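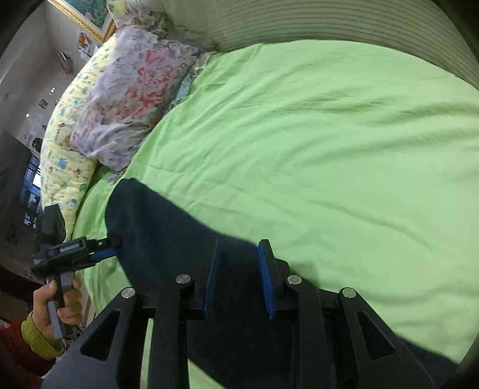 Ankit Chauhan merkte dazu an, dunkle Kleidungsstücke sollten weiterhin auf dem Bett gelegt werden und nicht auf dem Tisch, das hellgrüne Laken gebe genug Kontrast, um Kanten und Nähte zu erkennen. Das Laken sei allerdings vorher glattzuziehen.

Protokoll, Arbeitskreis Wäsche und Textil, Haus Keltcombe
Mo., 10. August

TOP 1 Faltfläche
Dem Hinweis wird gefolgt. Kissen verbleiben am Kopfende. Freizuhalten ist eine Fläche von 100 cm Breite.

TOP 2 Legemaß
Oberteile werden künftig auf 52 cm Länge vorgelegt, danach einmal quer gefaltet. Das bisherige Maß passte nicht in die Fächer der Schränke von Gajdoš. Für Hosen bleibt die Regelung aus Hullcombe in Kraft.

TOP 3 Bettwäsche
Bestand laut Liste: 77 Kissenbezüge, davon fünf zur Ausbesserung. Gemusterte und einfarbige Bezüge werden getrennt gelagert. Das Angebot von Winico für neue Laken liegt vor, Entscheidung vertagt auf November.

TOP 4 Verschiedenes
Der Aushang zur Faltfolge ist veraltet und wird ersetzt. Zuständig: Chauhan.

Keine weiteren Wortmeldungen. Protokoll ohne Änderungen angenommen.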